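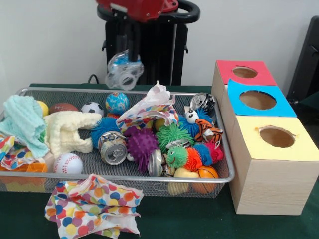 Ein Drahtkorb voller Kleinkram, daneben die Holzkiste mit den drei farbigen Deckeln. Foto: Sixten Dahlgren

Ein Korb für alles, was liegen bleibt

Von Sixten Dahlgren

In jeder Wohnung, die ich in meinem Leben bewohnt oder auch nur länger besucht habe, gab es einen Ort, an dem sich die Dinge versammelten. Bei meiner Großmutter war es die große Schale im Flur, bei meinen Eltern die unterste Schublade der Anrichte, die man nur mit einem beherzten Ruck aufbekam, und bei mir selbst war es lange Zeit schlicht der Esstisch. Dort lagen die Bälle, die Handschuhe, die Servietten vom letzten Kindergeburtstag und natürlich die leeren Dosen, die eigentlich längst zum Pfandautomaten gehörten. Wer essen wollte, schob.

Nach Roklow bin ich im April 2022 gefahren, um mir anzusehen, wie andere Leute damit umgehen. Dort trifft sich in einem ehemaligen Ladenlokal in der Nähe des Bahnhofs die Werkstatt Rernix, ein loser Kreis von Menschen, die gern sortieren, basteln und reparieren und die dabei sehr viel Kaffee trinken. Man wird sofort an einen Tisch gesetzt und bekommt etwas in die Hand. Bei mir war es ein Tennisball, der so alt war, dass er nicht mehr sprang, und die Frage dazu lautete: Wohin damit?

Die Methode, wenn man sie denn so nennen will, ist herrlich einfach. Alles, was herumliegt, kommt zuerst in einen flachen Korb aus Draht. Man sieht gleich, was man hat, und der Sand vom Spielplatz rieselt unten durch das Gitter, statt sich in den Ecken zu sammeln. In einem dieser Körbe fand ich ein buntes Durcheinander, das mir sehr vertraut vorkam: einen mintgrünen Waschlappen, halb über den Rand gehängt, ein kleines braunes Football-Ei mit weißen Nähten, einen schwarz-weißen Fußball im Kleinformat und dazwischen zerdrückte Getränkedosen. Besonders angetan hatte es mir ein blauer Ball, der mit einer Weltkarte bedruckt ist. So einen hatte ich als Junge auch, und ich habe ihn damals - sehr zum Kummer meines Vaters - in die Regenrinne geschossen, samt allen Kontinenten.

Ist der Korb voll, wird verteilt, und zwar nach einer Regel, über die man sich in Roklow stundenlang unterhalten kann. Stoff zu Stoff, Spielzeug zu Spielzeug, Verpackung zu Verpackung. Das klingt eindeutig, bis man eine Papierserviette mit bunten Punkten in den Fingern hält, zerknüllt, aber doch eigentlich viel zu hübsch zum Wegwerfen. Ist sie Abfall? Ist sie Bastelmaterial? An meinem Tisch wurde darüber mit einem Ernst verhandelt, den ich sonst nur von Erbengemeinschaften kenne, und am Ende blieb sie vorläufig, wo sie war.

Mein Lieblingsstück steht gleich neben dem Korb. Es ist eine helle Kiste aus Holz mit drei Fächern, jedes mit farbigem Papier abgedeckt: eines rosarot, eines kräftig blau, eines blassgelb. In jedem Deckel ist eine Öffnung, hinten eine kleine runde, in der Mitte eine größere ovale, vorn wieder eine runde, deren Papierrand schon ein wenig eingerissen ist. Mir gefällt das sehr. Papier ist schnell ersetzt, und Kinder (ich gebe zu, auch Erwachsene) werfen nun einmal lieber etwas durch ein Loch als in eine offene Schachtel. Zu Hause haben wir es mit einem Schuhkarton und Tonpapier nachgebaut, und meine Tochter hat an einem einzigen verregneten Nachmittag 158 Knöpfe, Murmeln und Radiergummis darin versenkt. Gezählt hat sie selbst, laut und mit wachsender Begeisterung.

Wer es nachmachen möchte, braucht nicht viel. Einen Drahtkorb bekommt man auf dem Flohmarkt, meiner kostete 17 Euro und war damit vermutlich zu teuer, aber die Verkäuferin erzählte so schön von ihrem Garten. Wichtig ist ein breiter, niedriger Rand, damit die Hand bequem hineinkommt. Für die Fächer genügt fast jede Kiste. Das Papier schneidet man etwas größer zu als die Öffnung, knickt es um und klebt es an den Seiten fest. Die Löcher zeichnet man am besten mit einem Glas vor.

Auf meinem Esstisch steht inzwischen auch so ein Korb. Er ist meistens voll, das will ich gern zugeben, und die Dosen warten weiterhin auf ihren Gang zum Automaten. Aber am anderen Ende ist jetzt Platz für zwei Teller und eine Kanne Tee, und den alten Tennisball aus Roklow habe ich, mit freundlicher Erlaubnis der Werkstatt, mitgenommen. Er liegt ganz oben.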